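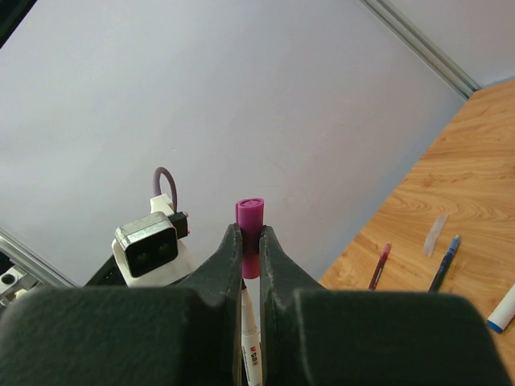 Pink for kitchen.

November, 6 in the morning, coffee, no milk because the milk is at the new place. Why is the milk at the new place. Moving out of an apartment after this long is stupid and I would like to speak to whoever thought of it.

Yesterday first before I forget. Roy Pickering came with the van at nine, said he could do the couch and the bookcases in one go. Could not. Couch went in, bookcases stayed on the sidewalk with me standing next to them like I was selling them. A man asked how much. I nearly gave him a number. Roy came back forty minutes later with a sandwich for me, ham, so I forgave him. Then the stairs at the new building, 14 of them before you even reach the elevator, which is not how it looked when we went to see it. I swear there were less stairs.

Flillville itself is fine. Quiet. Bakery on the corner shuts at one, which I'll have to learn. The bedroom smells like other people's paint. Window in the hall sticks. Called Taras Dmytriv about the window, he is the super I think, or his brother is, one of them answered and said later this week. Wrote his number on the wall inside the closet where the old tenant wrote hers for the gas people. Felt like signing a guest book.

Things still here:
coats
the good pan
all the bathroom stuff
papers, two drawers, haven't looked
the plant that hates me
winter boots, one of them anyway

The deposit. Garg still haven't sent the letter. 200 dollars of it is for the scratch by the stove that was there when I moved in, and I have the pictures from the first week to prove it, on the old phone, which is in a box. Of course it is. Wrote to them last night, polite, then wrote again less polite and didn't send that one. Will see. Nivaldo says they did the same to him over a towel rail and he just kept emailing until they got bored. He is a better emailer than me.

Lunch was crackers. Mom called in the middle of the linens to ask if I'd thought about curtains. I have not thought about curtains. I hung a sheet.

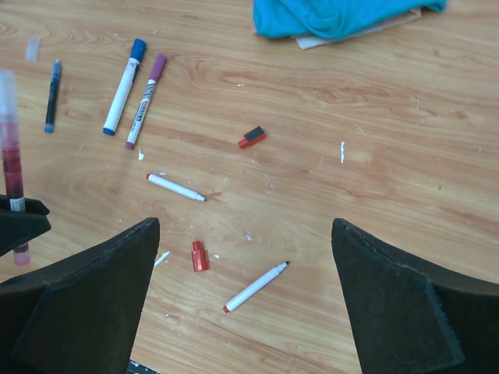

Packing system is falling apart, may as well write it down. It was supposed to be a color for each room, pink kitchen, red bedroom, then whatever was left for the rest. Worked for the first evening. Then I got tired and started writing MISC on everything, and now there are MISC boxes in both apartments and the one I need is always in the other. Doesn't help that I leave markers lying around with the caps off, like the little white one with the red end, and caps and bits of white crumb all over the table. Must go around and put them back on before I do the coats. Also stop writing on the lids. Roy stacks them, so all you can read is the top one. Write on the SIDES. Two sides. I knew this from last time and forgot it completely.

Books are done, anyway. Gave away a lot, more than I meant to. Adalberto Pimentel took the cookbooks and the atlas, and the big dictionary that I have carried through four apartments and opened maybe never. He was so pleased with the atlas that he sat down on the floor and looked at it for half an hour while I taped things up around him. Half the countries are wrong now, he said, that's the good part. I kept the paperbacks from Dad. Not going through those yet. They went in one small box and I put it on the front seat instead of the back and put the belt on it, and I don't care how that looks.

Also found: the spare keys I paid to replace, my library card, a birthday card for somebody I never mailed it to, a whole bag of bags.

Tape ran out at ten at night. Used string.

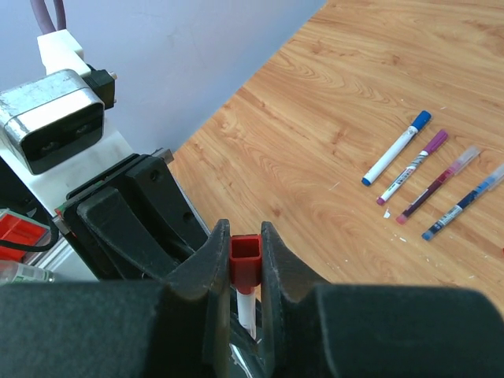
How early do you have to book the elevator at the old building? Two days, and you have to go down to the office and sign the sheet, a phone call won't do it.

So that's my morning gone, the office opens at eight thirty and the woman there likes to talk. Then bathroom, then papers. I might just tip the drawers straight into a bag and be done with it, sort them at the other end. I said that last time too and the bag is still in the closet. It's going to Flillville unopened for its second move.

Tarcísio Meireles offered his dolly and I said no thanks I'm fine. Why did I say that. Going to text him now and say yes please, I was being proud, bring the dolly, I'll buy dinner. There's a noodle place by the station that was still open when we drove past last night and it smelled great.

Slept badly. Kept listing rooms in my head. Woke up and didn't know which wall the door was on, and I'm not even in the new place yet - that's still the old bed, on the floor, with no frame. The frame screws are in a mug. The mug is in a box marked MISC.

Ok. Shoes. Office. Get milk on the way back, adn tape, two rolls. Three.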